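Clostcombe Business Forum > Grants and Public Funding > Innovation vouchers: is anyone using them?

millrace_dan
Posted August 20, 2018
The county has reopened its innovation voucher program and I'm trying to decide if it's worth the paperwork. We are a small shop and we'd want to spend it on testing time at an outside lab. The page says the state pays up to 800 dollars of the first bill and you cover the rest. Has anyone here gone through it? I read the guidance twice and still can't tell what counts as "new to the firm."

tallow
We did it last round. The form is on Provgate, so you need a login there first, and that took longer than the form. "New to the firm" means what it says. It can be old hat to everyone else in your trade. We put down a change to how we schedule repairs and they took it.

hexnut44
I wouldn't bother. 800 dollars doesn't change what anybody does. The firms that get these were going to do the work regardless, and the county gets to put a number in a report. If they want small companies to try things, cut the filing fees and leave it at that.

tallow
The filing fee is 100 dollars. I pay it once a year. Dropping it wouldn't have gotten us to call the college, and the voucher did.

millrace_dan
Did you have to use the college? I'd prefer to pick our own lab.

tallow
No, there's a list. Akgül is on it and so is Utik, plus the college. If yours isn't listed they can apply to be added but I don't know how long that takes. Ask before you sign anything, as work ordered before the award letter isn't covered.

ops_at_the_wharf
I'll add a longer answer because we've been on both sides of this. We got a voucher two years ago and we now do work for other firms that have one.

The money is small and hexnut44 is right about that. What helped us was having to write one page on what we wanted to find out. We had been talking about the same problem for a long time and never put it in a sentence.
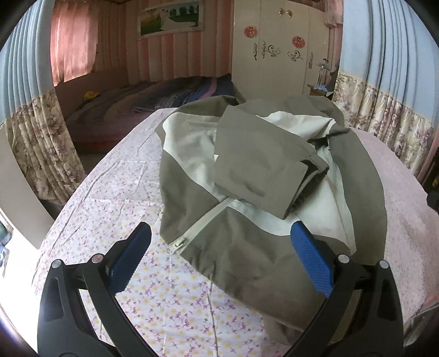
The part that needs fixing is the payment. You pay the full bill and claim it back. Ours came to 600 dollars and we waited until December to see it. A bigger firm won't notice. For a two-person outfit that can be the reason they stay out, and those are the people the program says it's for.

Also keep the lab's invoice and the award letter together. They asked us for both again at the end.

hexnut44
So it's a loan from the small firm to the county. That makes my point for me.

ops_at_the_wharf
It's a slow refund. I'd still do it again. I'd like them to pay the lab directly, and I said so on the feedback form.

quarterpine
Does anybody know how many they give out? I heard 200 for the whole county.

tallow
200 is what the notice said. They didn't use them all last time, so I wouldn't worry about being too late.

hexnut44
If they can't give them all away, that should tell them something.

quarterpine
Could be that people don't know about it. I only found out from this thread.

millrace_dan
Thanks, all. I've started the Provgate login and emailed Akgül for a quote. I'll hold off on ordering until I have the letter. If they turn us down I'll post the reason they give.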